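Zalomness two-arm bench kit: set-up guide
Section 4. First power-up and a test hold
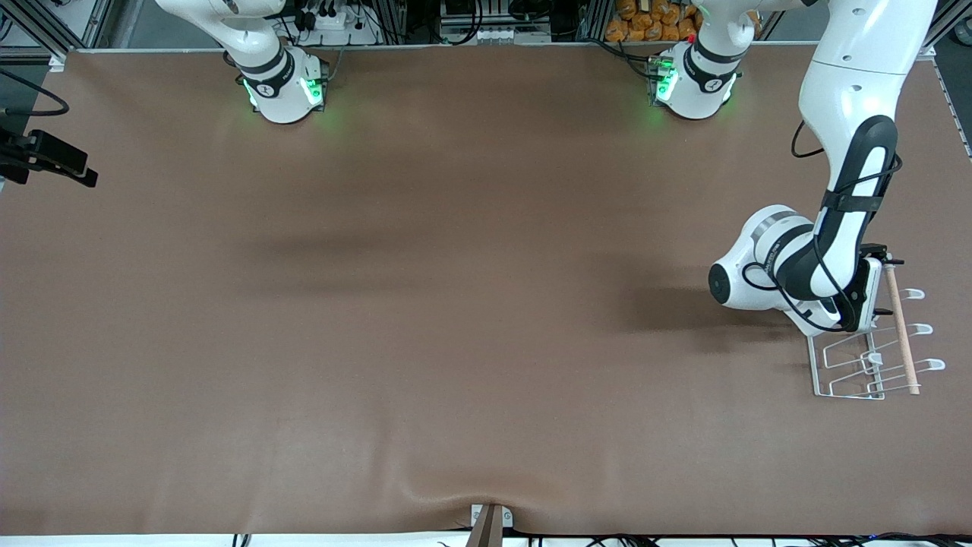
By now you've got both arms bolted down and the covering smoothed over the table, and I know you're itching to see something move. Please give me ten minutes first! I've put this kit together on three different benches now, and the first power-up is where I always manage to rush. Start with the base lights. You want green on both arms, the way mine are glowing there, and only then should you think about giving a gripper something to hold. I like a white wire rack with hooks for this, as it's light and stands up by itself, but any light, stiff object with a thin edge will do.

1. Switch off at the wall and check that every plug is pushed fully home in the power strip.

2. Run your hand along the cable on each arm, from base to gripper. There should be a bit of slack at the elbow. If it's tight, loosen the clip and feed some through.

3. Switch on. Wait for green on both bases (mine take 14 seconds, yours may be quicker).

4. Open the Jerkus panel on your computer and choose Wake. Both arms lift to their rest position, so keep your face and your coffee well out of it.

CAUTION: The arms do not know you're there. Keep hands off the table whenever the panel says Live, and keep the stop button where you can reach it sitting down.

5. Choose Left, then Guide. The arm goes soft and you can steer it by hand. Bring the gripper down to the rack, one finger either side of a wire, and press Close.

6. Set the grip force to 273 on the slider. That's plenty for wire. I tried 748 once (don't ask) and bent a perfectly good rack.

7. Press Hold and leave it for a minute. If the rack slips, open the gripper, move to a thicker wire and try again.

Note: If one arm wakes and the other doesn't, you'll see code 522. Nine times out of ten it's the small data plug at the base. Switch off, reseat it, and go back to step 3.

Note: Folds in the covering near the front edge don't matter much, but smooth out anything the gripper might drag across. I use a small clamp at the front and nudge it tight every so often.

8. When you're happy, put a hand under the object, choose Open, then Sleep. Wait for both arms to settle before switching off.

If you bought the Tavares fingertips as an extra, don't fit them yet. They change the grip settings, and I cover them in Section 6.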